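Olentハンドヘルド教示プロジェクト 中間進捗報告

報告日 2025年9月5日
提出先 Varkia助成プログラム 事務局
実施場所 Andilora棟 共用オフィス階、Chareonsuk分室

1. この報告の範囲

前回報告以降に行った、手持ちグリッパによる教示データの収集、データの検品、および遠隔操作との比較について報告する。学習済み方策の実機評価は次期の作業であり、本報告では準備状況だけを記す。予算執行の明細は別紙で提出する。

2. 進捗の要約

収録は計画の300本に対し215本まで終えた。検品で合格としたものは200本である。残りの収録は10月に行う。遠隔操作による比較用データは、対象を一つの作業に絞って収録を終えた。位置推定の不具合が期間の前半に見つかり、その対応で収録の開始が遅れた。遅れはまだ取り戻せていない。

3. 方法の変更点

申請時の計画では、遠隔操作による教示を主とし、手持ちグリッパは補助とする予定だった。今期からこの順序を入れ替えている。理由は収録の手間である。遠隔操作では、ロボット本体の設置、通信の確認、原点合わせを毎回行う必要があり、場所を移すたびに半日を費やしていた。手持ちグリッパであれば、操作者が器具を持って机の前に立てばすぐに始められる。

ただし、手持ちで収録した動作がそのままロボットで再現できるとは限らない。人の手首は、使用予定のアームよりも広い範囲に動く。特に手首を深く返す動作は、関節の可動域を超えることがある。このため収録後に軌道を逆運動学で確認し、再現できないものは検品の段階で除いている。操作者には、急に手首を返さないこと、物をつかむ前に一度動きを止めることを指示した。

4. 収録環境

Chareonsuk分室の実験室だけで収録すると、背景がいつも同じ白い壁になる。前期の予備学習では、背景が変わると把持の成功率が下がる傾向が見られた。そこで今期は、共用オフィス階の木の机を主な収録場所とした。人の出入りがあり、照明も一様でない。机の上の小物もできるだけ片付けず、額や造花を置いた状態で収録している。

対象作業は次の三つである。

棒の把持と移動
小型容器への投入
布の二つ折り

棒の把持では、太さと色の異なる棒を用意した。細いものは爪の中心から外れやすく、つかんだ後に傾くことがある。これは学習にとって難しい条件だが、利用者側の要望が強い作業でもあるため、本数を多めに割り当てている。

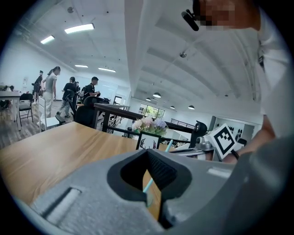

図1 共用オフィス階での収録。グリッパのV字形の開口部に水色の細い棒が通っている。机の先に白黒のマーカーカードが見える。

カメラは広角で、爪の先と机の奥を同時に写す。爪の内側の状態が見えることは、把持の成否を映像から判定するうえで欠かせない。一方で画面の端は歪みが大きく、端に写った物の位置は信頼できない。学習時には歪み補正を行った映像と、補正しない映像の両方を試す予定である。

人が写り込む場所での収録となるため、顔の部分は保存前にモザイク処理を行う。処理前の映像は検品担当の端末からのみ参照でき、処理結果を確認した後に消去する。共用階の利用者には入口の掲示で収録時間を知らせている。写り込みを望まない人から申し出があった場合は、該当する区間を使わない。今期の申し出は一件で、該当区間は削除済みである。

5. 位置推定の不具合と対応

今期もっとも時間を要した項目である。グリッパの位置と姿勢は、カメラ映像と慣性センサの値から推定している。収録を始めた直後、推定した軌道が途中で飛ぶ例が続いた。

調べたところ、原因は二つあった。一つは時刻のずれである。映像と慣性センサの記録開始が一致しておらず、ずれの量が収録ごとに異なっていた。これは収録プログラムの修正で解消した。もう一つは背景の動きである。近くを人が通ると、人の輪郭が特徴点として拾われ、器具が動いたと誤って判断されることがあった。

後者については、白黒のマーカーカードを机の周辺に設け、基準として用いることにした。マーカーが見えている間は推定が安定する。ただし操作者の腕や体で隠れると効果がない。そのため、収録の最初と最後に必ずマーカーを画面に入れ、途中で見失った区間は前後から補う手順とした。補った区間が長い収録は不合格としている。

この対応の前に収録したものは、すべて取り直した。本報告の本数には含めていない。

6. 検品

検品は一本ずつ、映像と推定軌道を並べて行う。確認する項目は次のとおりである。

軌道に飛びがないこと
爪の開閉の記録と映像が一致すること
作業が最後まで行われていること
アームの可動域に収まること
顔の処理に漏れがないこと

不合格となった15本の内訳では、軌道の飛びがもっとも多かった。次いで可動域の超過である。後者はほとんどが布の二つ折りで生じており、布の端をめくる際に手首を大きく傾けることが原因と考えている。布の作業については、机に対する操作者の立ち位置を変え、傾きが小さくて済むようにした。変更後の収録はまだ少なく、効果を判断できる段階にない。

顔の処理については、横顔の検出漏れが数件あった。いずれも検品時に見つけ、手作業で処理を加えた。自動検出の設定も見直している。

7. 遠隔操作との比較

比較は棒の把持と移動のみで行った。操作者は手元の操作器でアームを動かし、同じ机、同じ棒を使った。

一本あたりの所要時間は、手持ちグリッパのほうが明らかに短い。遠隔操作では、棒に近づく段階で動きが遅くなる。操作者は画面越しに奥行きをつかみにくく、爪を棒に合わせるまでに何度か位置を直していた。慣れた操作者でもこの傾向は残った。

一方、遠隔操作で得た軌道は、当然ながらすべてアームで再現できる。動きの癖も実機のものと一致する。また、つかみ損ねた後のやり直しが多く含まれており、これは失敗から復帰する動作の学習に使える可能性がある。手持ちの収録ではつかみ損ねがほとんど起きず、復帰動作のデータが不足している。

以上から、手持ちの収録を主としつつ、復帰動作については遠隔操作のデータを加える方針とした。混ぜる割合は未定で、次期の実機評価の結果を見て決める。

8. 器具の状態

グリッパの爪の内側は溝のある黒い部材で覆っている。繰り返しの使用で溝の縁が摩耗し、細い棒が滑りやすくなった器具が一台あったため、部材を交換した。交換の前後で摩擦の条件が変わるため、収録記録に部材の使用開始日を付けることにした。耐久性は開閉3000回を点検の目安としているが、この値は仮のもので、摩耗の様子を見て改める。

器具の重さについては、操作者から、長く続けると手首が疲れるという意見が出ている。疲れてくると爪の先が下がり、机に触れる例が増える。現在は連続した収録を避け、途中で操作者を交代している。次の改版では筐体の肉厚を減らすことを検討しているが、筐体のたわみが位置推定に影響するおそれがあり、試作で確認してから決める。

9. 課題

第一に、収録の遅れである。計画に対し85本が残っている。このうち多くは布の作業で、一本あたりの検品にも時間がかかる。収録場所は10月分まで確保した。

第二に、操作者の偏りである。現在の操作者は右利きだけであり、物に近づく方向が似通っている。左手での収録を加えるか、左利きの操作者を手配するかを検討している。

第三に、照明である。共用階には天井の照明に加えて窓からの光があり、時間帯で映像の明るさが変わる。多様な条件を得る目的には合うが、窓に向いた収録では手元が暗く写ることがある。露出を固定するか自動とするかで、試験的な収録を数本行った。固定のほうが軌道推定は安定したものの、暗い時間帯に爪の内側が見えにくくなった。当面は自動のまま続ける。

10. 次期の作業

10月は残りの収録と検品を優先する。並行して、合格済みの200本で棒の把持と移動の方策を学習し、実機で評価する。評価は、収録に使った机と、収録に使っていない机の両方で行う。成功の判定は、棒をつかみ、指定の位置に置き、爪を離すまでを一続きで終えた場合に限る。

容器への投入については、棒の結果を見てから学習を始める。布の作業は、今期中に実機評価まで進めることは難しいと見ている。布を収録と検品のみとし、評価を次年度に移す変更について、事務局の了承を得たい。費目間の移動は伴わない。

11. 事務局への確認事項

布の作業の評価時期の変更について、変更届の様式が必要かどうか。

収録データの公開範囲について。申請時には全件公開としたが、共用階での収録を加えたため、背景に人が写る映像が増えた。顔の処理をしていても、服装や持ち物から本人が分かる場合がある。公開は軌道と爪の開閉の記録に限り、映像は申請のあった研究機関にのみ提供する形に改めたい。

遠隔操作用の操作器について、当初の予定より使用頻度が下がっている。Andilora棟の別課題との共用が認められるか、回答をお願いする。

別紙1 予算執行状況
別紙2 検品手順書
別紙3 収録時の掲示文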